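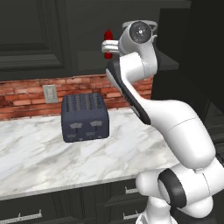 Darkville Weekend Pass

Your Weekend Pass gets you through the doors of the Darkville Comic and Fantasy Fair for both days this September, and we're so pleased to be back at the Kevley Halls with more room for everybody (the artists' alley was a bit of a squeeze last time, we know!). Wear it on the lanyard provided and you can come and go as often as you like, whether that's for a sandwich, a sit down or a quick costume repair in the car park.

The pass covers all the talks on the Sayce Stage, the costume parade, the tabletop room and the late film showing on the first night. Autographs and photo sessions are sold separately by the guests themselves — most of them prefer cash, so do bring some along.

Price: £42 adult, £15 ages 7 to 14
Under 7s: free with a paying adult
Doors: 9.30am, or 9am for early entry
Early entry: 180 places, £6 extra
Collection: Ondex desk, main foyer

Passes go on sale on 8th March and will be sent by email. Print yours or show it on your phone, and we'll swap it for a wristband and lanyard when you arrive. Prop weapons need to be checked at the desk too, so please allow a little extra time if you're bringing a big one.

Refunds are available up to 14 days before the fair.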